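The woman who runs the brush bench at Wellside has asked me not to print her name. "Write about the brushes," she said. "I am only the person who cleans them."

Wellside is a repair and cleaning room behind a row of shops in Peltach. People leave combs, clothes brushes and shaving brushes there, but mostly they leave hairbrushes with a cushion. I came at two in the afternoon and she was already at the bench with her tea. 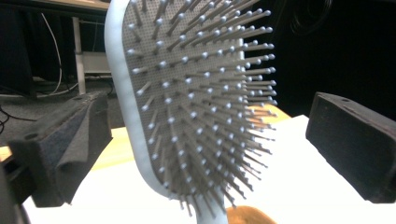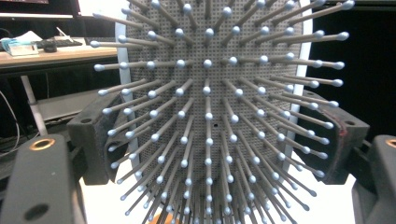

I asked her first why anybody pays to have a hairbrush cleaned, when a new one is easy to buy. She had heard this question before.

"Because it is the one they like," she said. "A brush becomes right for one head. They bought another one and it scratches, or it is too light in the hand. So they come here with the old one in a bag, and they are a little ashamed."

She told me that the hair is the easy part. She lifts it with the tail of a comb, always from the edge to the middle, and it comes off in one piece like felt. The difficult part is the grey dust which stays at the foot of the pins. It is made of skin, hairspray and fibres from towels, and it sticks to the cushion.

"You cannot pull it. You must go between the rows, one row and then the next one, with a small dry brush. When the rows are straight I am happy. Some makers put the pins in a spiral, and then I lose my place and I start again."

She is strict about water. A cushion brush has air behind the pad, and there is usually a little hole where the air goes in and out. If the brush is put in a basin, the water goes in by the same hole and it does not want to come out. She wets only the tips and the pins, with the bristles facing down, and she dries the brush facing down too, on a folded towel, for one night. She does not use a hairdryer. In her first winter she used one, and the glue became soft on a customer's brush. She paid for a new one.

About the ball tips she can speak for a long time. The ball is there so that the pin does not scratch the skin. When a ball is lost, the customer often does not see it, but feels it in the morning and thinks something is wrong with her head.

"I go over the brush with the inside of my wrist," she said, and she showed me the movement. "The fingers are no good for this, my fingers are too hard now. With the wrist I find the sharp one immediately."

For a pin with no ball she has two possibilities. She can take out the pin, or she can change the whole pad. The pads come from Casado, a small supplier, and they do not fit everything. For the older oval shapes she must write to Trendell and wait, sometimes up to 11 weeks. She keeps a notebook of the work, and the last line on the day of my visit was number 741.

I wanted to know if she has a good brush herself. She laughed and said that she has short hair and uses a pocket comb.

Before I left she looked at the brush from my own bag, which I had not planned to show. She turned it over, pushed the cushion with her thumb and listened to the air.

"The pad is good," she said. "Leave it with me until Tuesday."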